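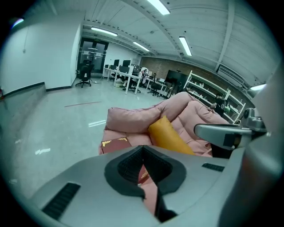

A pink sofa with a yellow bolster pillow. Press use permitted with credit to Unlow.

FOR IMMEDIATE RELEASE

Unlow asks the country to sit down, and this time to mean it

KAIJAGE, October 2024 – Unlow, the furniture rental and repair firm that has spent years telling customers their couch is probably fine, today opened sign-ups for the Long Sit, a program under which households agree to keep the sofa they already own for two more years. Members get a repair visit, a set of replacement cushion fillings and a certificate suitable for framing, or for sliding under the short leg.

The program follows a survey of 3,000 households carried out for Unlow by the research firm Zindemis. People were asked why they had last replaced a sofa. The most common answer was that it had gone flat in the middle. The second most common was that somebody's mother was coming to stay.

"We were hoping for something about craftsmanship," said Parvathi Kartha, managing director of Unlow. "We got a lot about mothers. Still, a flat cushion is an afternoon's work, and people are paying to have the whole sofa hauled off over it. I run a furniture company and even I think that's a bit much."

Membership costs $155 per household. For that, an Unlow upholsterer will visit once, open up the seat cushions, replace whatever has given up inside, and tighten any joint that talks when sat upon. Slipcovers and bolsters are extra. Removing cat hair is also extra, and the price depends on the cat.

The first places go to residents of Kaijage and neighboring Ernonlow, where Unlow ran a trial over the summer with roughly 200 homes. Most of the sofas in the trial were brown. Several owners said they had forgotten theirs was supposed to have a shape.

"I'd been sitting on one end of mine so long that my wife called it the valley," said Murali Raju, an Ernonlow resident who took part. "They fixed it in a morning. Now I don't know where to sit."

Harish Devadiga, who heads the repair workshop, said his team has been asked to be frank with customers. "If it can be saved, we'll save it. If a spring is coming up through the seat to say hello, we'll talk about that too. We won't sell you a new one on the same visit. Parvathi made me sign something."

Sofas of any color, age or reputation may be entered. Sofa beds are accepted, though the company asks that owners fold them up before the upholsterer arrives and not leave it as a surprise. Recliners will be considered from next spring, once the workshop has finished arguing about them.

Sign-ups are open at the Unlow showroom in Kaijage and by phone during shop hours.

About Unlow
Unlow rents, repairs and now and then sells household furniture. It has its main workshop in Kaijage and a smaller one in Ernonlow, with much better parking.

Media contact
Noémi Jakab, Press Office, Unlow
Interviews and workshop visits by arrangement. Seating provided.

###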